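Gustby 11-inch Dinner Plates, Six Months In

I bought a set of these in January after my old stoneware finally gave up (two cracked, one chipped, one lost at a potluck), and I've been eating off them pretty much every day. So, time for a proper review!

First, the size. Mine are 11 inches across, and I should have measured my cabinets before ordering. They fit, but the door only closes if I push the stack all the way to the back. My sister-in-law Catrin has the same plates and had to move hers to the shelf over the fridge.

I went with the blue, mostly because the white looked like restaurant supply. It's a grayish sort of blue and very glossy, and pasta with red sauce looks great on it. Scrambled eggs too. Brown gravy, not so much.
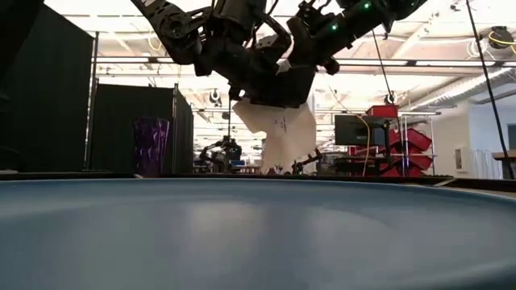
The dishwasher hasn't bothered them at all. Knife marks are another story – I get thin gray lines from steak knives, and it takes a little baking soda paste and some elbow grease to get them off. My old Somer plates did the same thing, so I can't be too mad.

They do get hot in the microwave, hotter than the food sometimes. Keep a towel handy.

I paid $40 for four, which felt fair. I looked at the Ramalho ones first and loved the shape, but they were a lot heavier, and my wrists complain enough already. If you have a small kitchen, get the 7-inch salad plates and skip these. I'd still buy mine again, and I'm eyeing the bowls for when they go on sale.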